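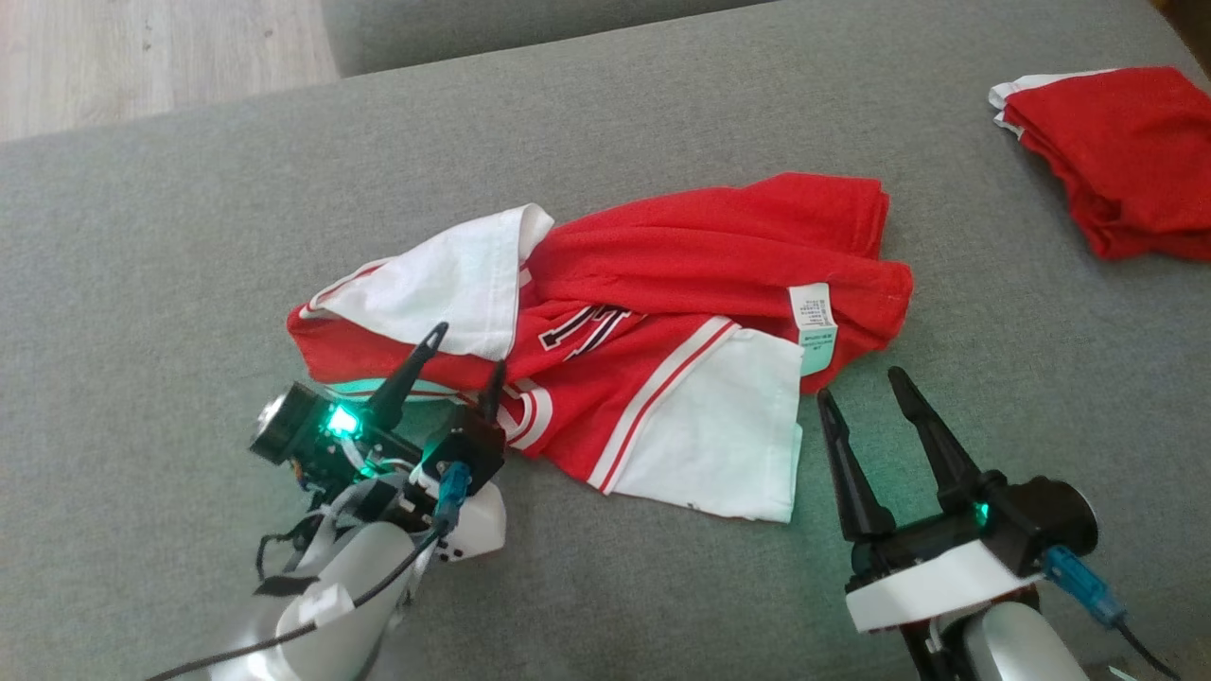 How many wireless microphones does a community musical need? Fewer than the cast list suggests. For our show the cast was 40, and we ran it on 12 body packs by working out who speaks when and swapping packs in the wings.

I did sound for the spring musical at the Ormsby, which seats 300 when the side balcony is open. It was my fourth show there and the first one where I wrote the mic plot before tech week. I'm putting the method down while I still remember it.

Start with the script. I made a grid with scenes across the top and characters down the side, and marked a cell only if the character had a solo line or a sung solo. Ensemble singing doesn't count. Two hanging condensers over the apron cover the ensemble well enough, provided the band is behind the flat and the drummer uses rods.

Next, look for the scene with the most marked cells. Ours was the market scene in the second act, with 11. That number plus one spare is your pack count. Everything after that is arranging swaps. 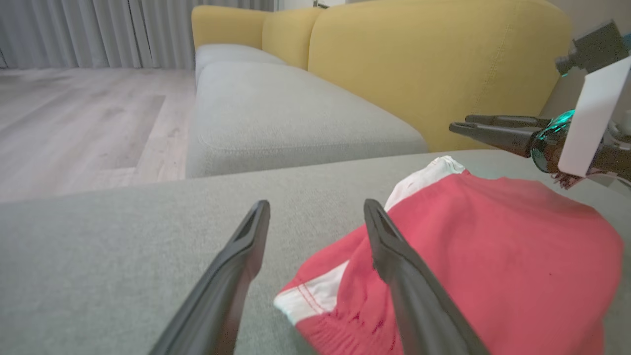
A swap takes longer than people think. I allow 52 seconds from exit to entrance, and that assumes the next actor is already wearing a headset and only the pack changes hands. If the gap is shorter, I go back to the grid and move a pack from somewhere else. We had one swap that looked fine on paper and was not fine at all, as the actor exited left and the pack was needed right. The crossover at the Ormsby goes through the scene shop — write the exit side into the grid.

Frequencies were the other problem. The church in Rirkville lent us four older Sernano packs, and two of them sat too close to a local TV channel. I scanned at 7 p.m., with the house lights and the projector on, and retuned both. A scan at noon with everything off will show you a cleaner band than you will have at curtain.

The console was the house Arkgate desk. I built one scene per swap and kept mutes out of the scenes entirely. Muting by hand is more work, but a skipped cue won't silence the lead.

Batteries: fresh at places, no exceptions.
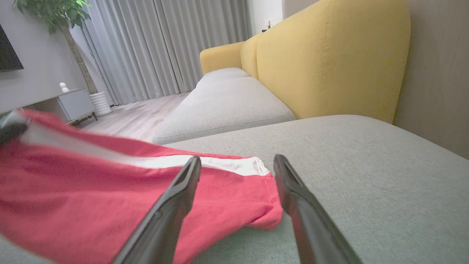
Red fabric on the gray cushion.

Next time I want the grid finished before blocking starts, so the director can see which exits cost us a pack.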